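This site uses cookies to remember your settings. By continuing you accept our cookie notice.

Workshop notebook - 2019-10-26

Dye vat and fixing bench. Picking up from the last entry, where the second madder batch came out brown and I blamed the pot.

Green boards, coin cell and socket.

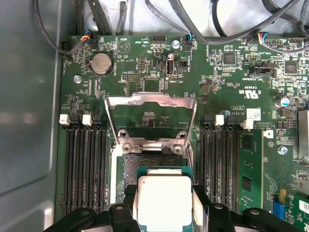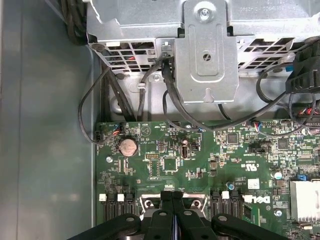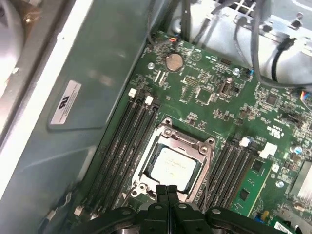
It wasn't the pot. I ran the same madder in the old enamel pot and in the new stainless one, same wool, same weight, and both went brown at the end. The color was good, a clear brick red, until the heat crept up. I had stopped watching the thermometer to rinse skeins, and when I came back the bath was close to a simmer. So the heat is the likely cause, and the pot is cleared. I have moved the new pot back to the front shelf.

Plan for the next run: hold the bath low and take it off the burner early. Let the wool sit in it overnight with the lid on. I did this by accident in March and got the best red of the year, and did not write down why.

Mordant. Still using alum with a little cream of tartar. The wool was left in the alum overnight, squeezed out, not rinsed. I want to try one skein rinsed and one not, same bath, since the book from Varden says to rinse and the leaflet that came with the alum says not to. Weighed 40 grams of dry wool per skein. The kitchen scale drifts if it sits near the window, so weigh on the back bench.

Yarn. The Rokov two-ply takes color more evenly than the Bermúdez single. The single felts at the ends where the ties are too tight. Retie in loose figure eights before scouring. I keep forgetting this and then spend an evening picking at it. The Nustik sock yarn has nylon in it and came out paler than the rest, with a pinkish cast. Fine for stripes. Not for the sample cards.

Water. Tap water here is hard, and madder is supposed to like that. Weld as well. Cochineal doesn't, so the rain barrel gets saved for cochineal. The barrel is low. Someone has been using it for the plants, please use the hose for those.

Weld bath, same day. Chopped the dried stalks finer than last time, soaked them, heated gently, strained through the old pillowcase. Added a pinch of chalk and the yellow jumped right away. Skeins in for 40 minutes. Good strong yellow, a bit green when held next to the marigold. I put 2 of them aside to go over with indigo once the vat is awake again.

Indigo vat is not awake. Surface has no coppery film and the liquid underneath is blue where it should be yellow-green. Fed it fructose and a spoon of lime, warmed it, stirred slowly so as not to get air in. Checked after supper - a little better at the bottom, still blue on top. Leave it alone until morning. Do not stir it to see.

Sample cards: 10 done, labels in pencil this time. The ink ones ran when I steamed them. Light test strips are still taped in the south window, half covered with foil. Logwood has faded more than I expected and the madder has hardly changed.

To buy: alum, pH strips, cotton string, a second thermometer with a clip.

To do: scrub the strainer, write the heat note on the madder jar, empty the onion skin bucket before it turns.

Recent entries
Onion skins, third try
Scouring notes for greasy fleece
Walnut hulls and stained hands
Why the marigold went green

Contact | Copyright, all rights reserved | Back to top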